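Hilo sobre las esterillas y colchones "frescos" que nos venden cada verano. Aviso: va largo y no recomiendo ninguna marca. Septiembre de 2018, liquidación por todas partes, y por eso lo escribo ahora.

1/ Empiezo por lo que me hizo saltar. Un folleto de Rolletti en el buzón: "duerme hasta 39 % más fresco". ¿Más fresco que qué? ¿Que el suelo? ¿Que un saco de plumas en agosto? El folleto no lo dice.

2/ Un porcentaje de frescor no significa nada si no sé de dónde partes. La temperatura no funciona así. Puedes decirme grados, puedes decirme en qué habitación lo mediste y con qué humedad. Un "39 %" suelto es decoración.

3/ Escribí a la tienda preguntando por el ensayo. Me contestaron con el mismo folleto en PDF. Más nítido, eso sí.

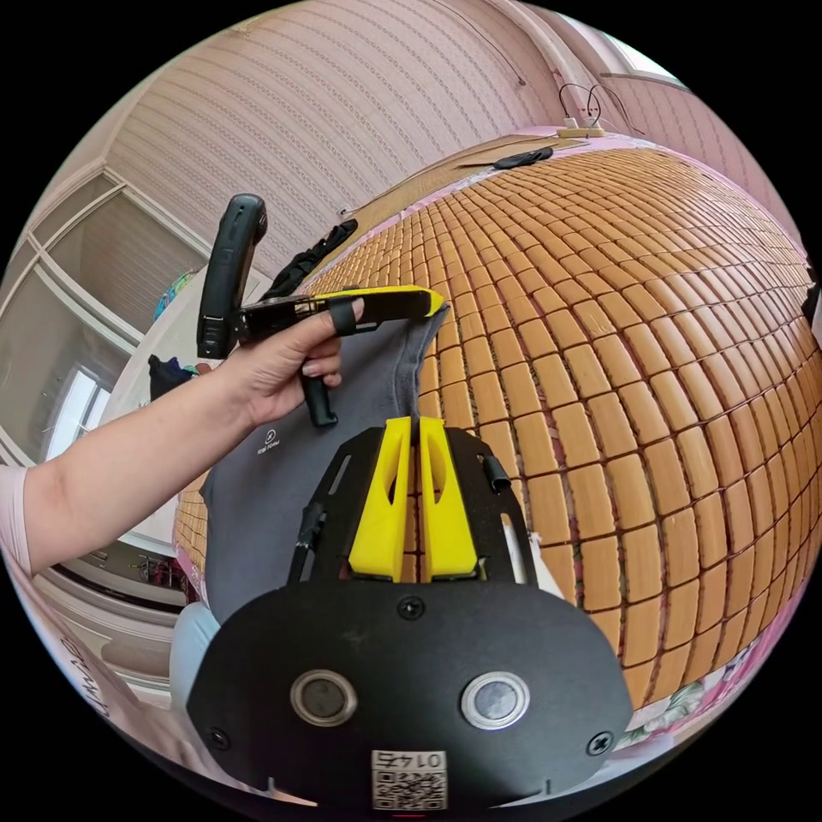 4/ Sigo con los materiales. Hay tres palabras que se usan como si fueran la misma: fresco, transpirable y refrigerante. Una superficie puede sentirse fría al tocarla porque conduce bien el calor de la mano, y eso se acaba en cuanto se templa con el cuerpo. Pasa con el mármol, pasa con los geles.

5/ Transpirable es otra cosa: que el aire y el sudor tengan por dónde irse. Una esterilla rígida deja algo de hueco entre la piel y la tela, y en una noche seca se agradece. En una noche pegajosa de costa, con la ventana abierta y cero brisa, yo he notado bastante menos de lo prometido.

6/ Y refrigerante, en serio, tendría que significar que algo saca calor de ahí. Un ventilador mueve aire. Un aparato con agua circulando se lleva calor. Una tela doblada en un armario no hace ninguna de las dos cosas, por mucho que la etiqueta sea azul.

7/ Lo del azul daría para otro hilo. Copos de nieve, pingüinos, glaciares. Skistness ha puesto un fiordo entero en la caja de un protector de colchón. El mismo protector que en febrero vendían como "abrigo nórdico", con la foto cambiada. Guardé el catálogo de invierno y comparé las composiciones: idénticas.

8/ Ojo, igual el protector es bueno. No digo que sea malo. Digo que no puede ser el remedio para el frío y para el calor según el mes en que yo entre en la tienda.
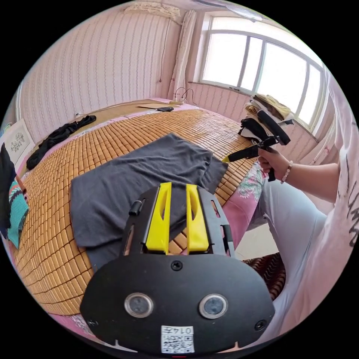
9/ Musero pregunta si no estoy exagerando, que lleva dos veranos con una esterilla barata y duerme mejor que antes, y que le da igual la física. Pues me parece estupendo y no se la voy a quitar. Lo que pregunto yo es qué más cambió: ¿quitaste el edredón?, ¿moviste la cama?, ¿empezaste a bajar la persiana a mediodía?

10/ Porque bajar la persiana a mediodía es gratis y en mi piso se nota más que cualquier cosa que haya comprado. Orientación oeste, último piso. Con la persiana subida el dormitorio es un horno a las ocho de la tarde, y lo que pongas encima del colchón llega tarde.

11/ Otra trampa habitual: las opiniones. La página de Brøndum presume de 2,000 reseñas de su sobrecolchón (con coma, a la inglesa, ni se molestaron en traducir la cifra). Me puse a leerlas. Me cansé en la número 17.

12/ De esas 17, la mayoría decía que el envío fue rápido. Alguna decía "aún no lo he probado, pero tiene buena pinta", con cinco estrellas. Hablar de cómo se duerme en julio, casi ninguna, y una era de alguien que lo había comprado para el sofá.

13/ La garantía también tiene su gracia. "20 noches de prueba", pero el producto tiene que volver sin uso y en su embalaje original. Entonces, ¿qué se prueba? ¿La caja?

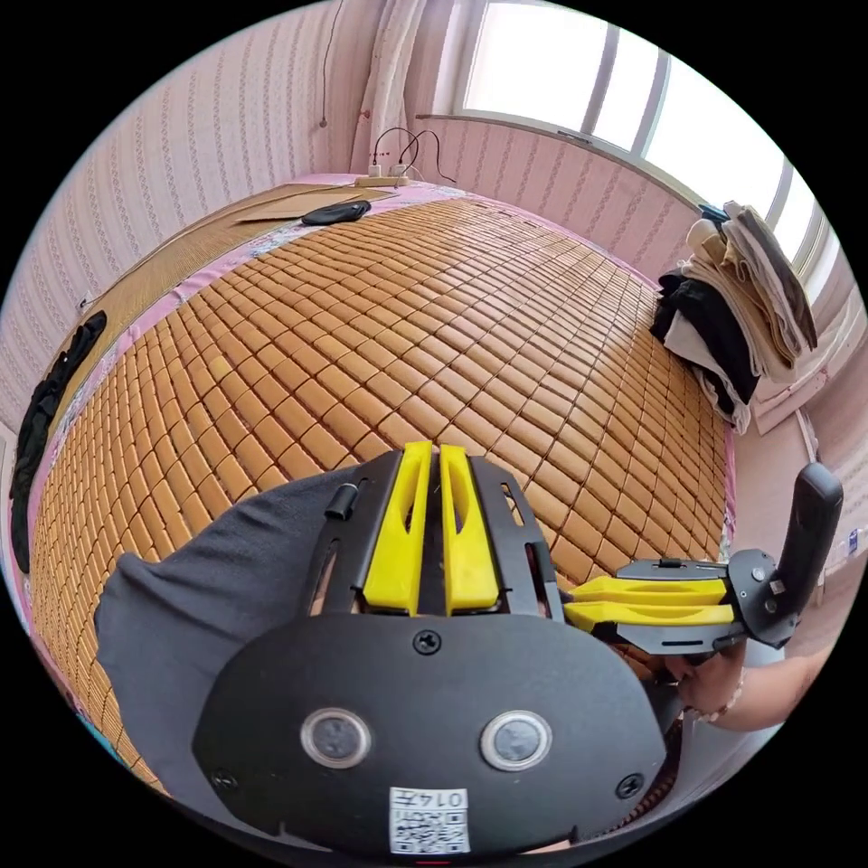 14/ Si aun así vais a comprar algo en liquidación, yo miraría la composición completa, la de la etiqueta cosida y no la de la portada. Si pone "tacto bambú", buscad cuánto bambú hay. "Tacto" es una palabra que trabaja muchísimo en este sector.

15/ También miraría cómo se limpia. Lo que está en contacto con el sudor hay que limpiarlo, y hay esterillas que solo admiten un paño húmedo y secado a la sombra. A mí me parece un engorro, a otros no.

16/ Y el precio de antes. Apunté el de un modelo en junio, unos euros menos de lo que ahora aparece tachado como "precio original". La rebaja existe, pero han empezado a contarla desde más arriba.

17/ Si alguien tiene un ensayo publicado, con habitación, humedad y horas de medición, que me lo mande y lo leo entero. Folletos no, que ya tengo dos del mismo.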